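Bekmont to open second parts depot in Komberg

Spare parts supplier Bekmont will open a second depot in Komberg in March, bringing next-day delivery to independent repair shops across the north of the region for the first time.

The depot takes over the former Esteban printworks on the east side of town. It has 950 square metres of floor space on a single level, with a trade counter at the front and two loading bays at the rear. The company has signed a ten-year lease on the building.

Bekmont sells replacement parts for household appliances, including door seals, pumps, hinges, heating elements and control knobs. It supplies roughly 750 repair shops, most of which currently receive their orders from the company's original warehouse in the south. Customers in and beyond Komberg have had to wait up to three working days for standard deliveries.

Under the new arrangement, orders placed before 4 pm will be sent out the same evening. Shops within the town will also be able to collect from the trade counter, which opens at 7 am on working days.

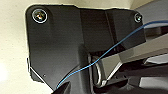 The depot will create 44 jobs, covering picking and packing, deliveries, the trade counter and customer service. Recruitment has begun and applications can be made through the Bekmont website or in person at the Komberg site office. Warehouse experience is helpful but not required for most posts, and training will be paid.

The opening coincides with a wider launch of Ova, the company's range of reconditioned parts. Ova items are taken from returned appliances, cleaned and tested, and sold with a 12-month guarantee. The range has been on trial with a small group of shops since last autumn and will be extended to 500 product lines when the depot opens – mostly motors, pumps and circuit boards.

Prices for Ova parts will be set below those of new equivalents, and existing trade discounts will apply. Shops that return used parts for reconditioning will receive a credit against their next order.

Existing account holders do not need to take any action. Their accounts will be moved to the nearer depot automatically, and they will be told of the change by email before it takes effect. Order numbers, payment terms and contact details will stay the same.

Notes for editors

Bekmont is a privately owned supplier of household appliance parts to the repair trade. Opening hours for the Komberg trade counter and details of the Ova range are available from the Bekmont press office on request.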